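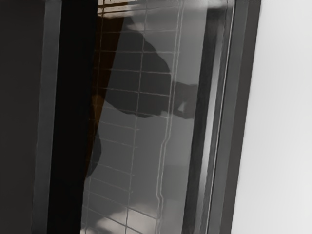

Charoen Yimyam

Search tips Go

Home Kitchen Workshop Code Corner Ask

I spend my working day writing control software for a kitchen arm and my evenings burning toast, so I get a lot of mail asking for tips from both halves of my life. This page is for the people who run a simulated kitchen on a home computer and want the arm to stop bumping into the oven. Everything on it comes from my own mess with Plenura, the little planner I've been fiddling with since June (it started as a weekend thing, ha).

Let's start with glass, which has eaten more of my evenings than anything else. An oven door gives you the window, the rack behind the window and whatever the window happens to be reflecting, all piled up in one patch of pixels. My first detector was very proud of itself for finding the rack and then told the planner the rack was the nearest surface. So the arm tried to go through the door!

What I do now is give the door its own flat collision box, straight from the oven model, and never let the depth reading overrule it. If the door is shut, the box is there, end of story. The rack gets a box of its own that only switches on when the door joint is open. It took me 12 lines of code and I had put it off for weeks.

Dark shapes on glass are the next headache. The arm can turn up in a reflection as one big gray blob, and a segmenter that has been trained on plain tabletops will happily call it an object. Two things helped me:

Mask out the window area when you're looking for things to pick up. Fruit doesn't live on the door.

Turn the reflections off, run the same scene, and compare the two lists of objects. Anything that drops off the second list deserves a hard look. I keep this as a test that runs every time I change the detector.

Now for the tabletop. Put down something plain and pale under your objects. I like a white mat because the edges of most groceries stand out on it and I can set a simple threshold for a first pass, before the fancy stuff gets a turn. Watch the shadows, though! A soft shadow under a can makes the can seem fatter than it is, and if your grasp width comes from the outline you'll open the fingers too wide and clip the neighbor. I fit the shape first and take the width from the fit.

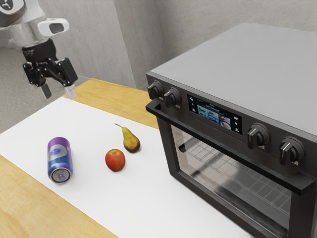
Can, apple, pear, and an oven waiting its turn.

Cans on their sides are a different animal from cans standing up. Upright, you can come in from any direction you please. Lying down, you want the fingers across the short way, so your planner has to know which way the long axis points. I got mine wrong by a quarter turn for the longest time because I was reading the axis in the camera's coordinates and using it in the table's. If your grasps are all off by the same angle, check that before you touch anything else. Please. I'd like my fortnight back.

Pears are worse than apples. For an apple I use a sphere and move on with my life. For a pear I use two spheres, a big one for the bottom and a small one for the neck, and I only allow grasps on the big one. The stem I leave out altogether.

For approach moves I keep a hover point 13 centimeters above each object and make the arm pass through it coming and going. It's slower. It also means the wrist, and the camera bolted on beside it, stay well clear of the oven's top corner. Do put the camera in your collision model, by the way. I had the arm and gripper in there and forgot the camera, and the plans looked lovely until I turned on contact checking.

Last one for today: save your random seeds with the log. I had a run fail on attempt 859 and no way to get it back, and I still think about it while doing the dishes. These days every log starts with the seed, the planner version and the list of object poses, and I replay the 5 newest failures before I start on anything new. With coffee.

Somebody wrote in asking whether the same door trick works for a microwave. I haven't tried it yet. The hinge is on the side on mine, so the swing takes up a lot more of the counter, and I'd want to block out the whole arc first.

Recent tips
Getting Zumetti to read your joint limits
Cleaning a toaster tray without scratching it
Prolport config files, the short version
Why my knob-turning routine kept slipping
Yimyam family fried rice, by request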